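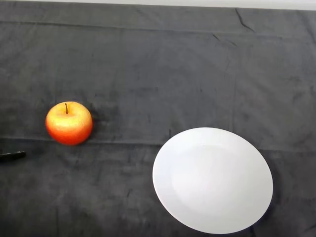 The Larkura project has completed the first stage of its work on learning from short demonstrations, and the results will be presented to partner laboratories in September. The purpose of the project is to establish how few human-guided examples a robot hand needs before it can move a piece of fruit reliably. The test setup has been kept plain on purpose. An apple and a white plate are set well apart on a dark gray cloth, so that the learning system has to judge the distance between them as well as the shape of the fruit. The same pair of objects was used throughout this stage.

A total of 177 demonstrations were recorded. In each one, an operator guided the arm through the task from start to finish, and the joint positions were stored together with the view from the head camera. The recordings were then checked by a second operator. Those in which the operator had paused for a long time or corrected the hand more than once were set aside, and the remainder were passed to the Prandent software, which divides each recording into an approach, a grasp, a lift and a release.

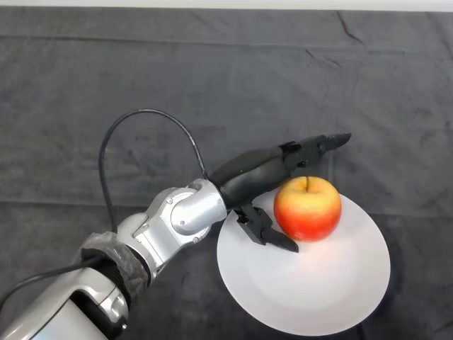

Why is each recording divided into phases?
The phases call for different kinds of precision. During the approach, a small error in position can still be corrected. During the grasp, the same error may push the fruit away. Training on each phase separately allows the system to give more weight to the moments at which mistakes are costly.

The method was compared with an earlier one, known within the group as Gremus, which treats a recording as a single continuous movement. Both methods were given the same 46 demonstrations and were tested on apple positions that did not appear in the training set. The phased method completed the task in 90 percent of trials. Most of its failures occurred during the grasp, when the fingers closed before the hand had come to rest. 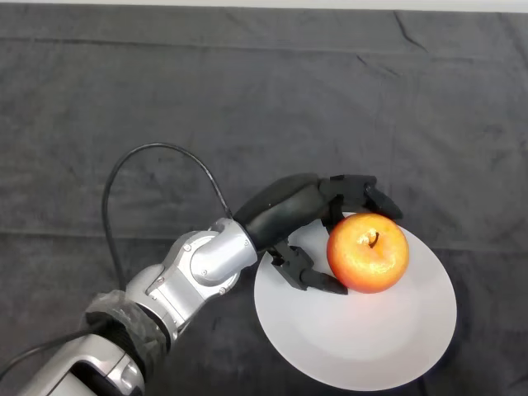
A change to the timing of the fingers has since been made to address this fault. The hand now waits for the wrist to settle before the fingers begin to close, and the pause is learned from the demonstrations instead of being fixed in advance. Trials of the revised version are under way, and the figures given here do not include them.

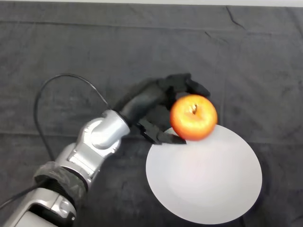
Next Stage

The second stage will add 7 further objects of differing size and weight. It will be carried out at the Papadakis laboratory, where the same arm and software will be used. Partner groups that wish to receive the recordings should write to the project office before the September meeting.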